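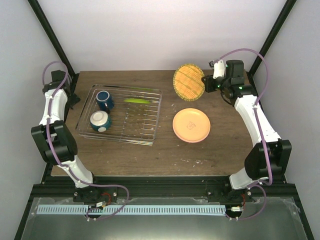 Varnard two-arm recording table: four months of use

We bought the Varnard table in January to gather demonstrations of kitchen chores for a learning system. Since then we have saved 1,742 episodes on it, most of them dish rack work: mugs in, mugs out, plates moved off to the side. This review covers the table and the Birano recording software that comes with it.

Setup took two people one afternoon. The arms come mounted on the front rail and the walls slide in last. The manual has the wall steps in the wrong order, so read it through before you start.

The pale walls are the best part of the design. Our old bench faced a window, and episodes recorded at 9 a.m. and 3 p.m. looked like two different rooms. With the walls up, the lighting stays even enough that we stopped sorting sessions by time of day.

The arms are smooth to guide and hold position well when you let go. Mug handles are easy to grip. Flat things are harder. A plate lying on the table takes most new operators a full session to learn, and a woven placemat is worse, as it tends to slide before the fingers get under it. We keep both in the set anyway, because a model trained only on mugs did poorly on everything else.

The cables could be better. They run outside the arms in clips, and on a long reach across the table you can feel the pull. We had 2 clips come loose in the first month. Tendale, who sold us the table, mailed replacements without charge.

Birano is plain but dependable. It starts and stops on a foot pedal, and a bad take can be thrown out with one key. Labels have to be typed for each episode, with no way to copy the last one. After the first 1,000 episodes Joni Lahtinen on our team wrote a short script to fill them in, and we would not want to work without it now.

We also tried the Rissanen table on loan. It has a larger work area and hides its cables, but it took more than an hour to calibrate after every move. The Varnard takes ten minutes.

Rating: 4 out of 5. I would buy it again for tabletop work with small objects. For anything bigger than a dish rack, look at the Rissanen first.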